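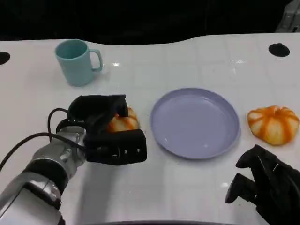
Stedau labeling case

The Stedau labeling case was a consumer protection dispute over the strength claims printed on Stedau, an insect repellent lotion made by the Antal company. It began with a complaint about how long the lotion kept mosquitoes away and ended with a change to the product's label and a partial refund program.

Background

Stedau was sold in pump bottles and single-use wipes. The front label promised eight hours of protection from one application. Antal based the claim on a laboratory trial in which treated skin was kept still and dry. The back label advised users to reapply after swimming or heavy sweating but gave no times. A related spray, Prutimer, carried a shorter claim and was not part of the dispute.

Complaint and testing

Loredana Morelli, a camp nurse, wrote to the company in August after several campers were bitten within hours of using the lotion. When she received only a form letter, she passed the matter to Niltemell, a subscription magazine that tests household goods. Its laboratory, led by Ada Melis, bought bottles from ordinary stores and tested the lotion on people walking outdoors. Protection fell off sharply after 90 minutes in warm weather. The wipes did somewhat better than the pump bottles, a difference the report left unexplained.

The results were published on 17 October 2020. Antal disputed the method, saying that the testers had applied less lotion than directed. Junaid Arain, a chemist hired by the company, repeated the test with a larger dose and recorded longer protection, though still under the time on the label.

Settlement

A group claim was filed with Pierina Grasso as lead plaintiff. The parties settled before trial. Antal agreed to remove the eight-hour statement, print reapplication times on the front label, and pay refunds to buyers who applied within a set period. It received 3000 refund requests and accepted 1725 of them. Most of the rejected requests lacked proof of purchase or concerned Prutimer. The company did not admit fault.

Later changes

The lotion returned to stores with a claim of 2 hours. Arlindo Xavier, who reviewed the case for a trade journal, criticized the settlement for leaving the wording on the wipes unchanged. Antal revised that package the following year.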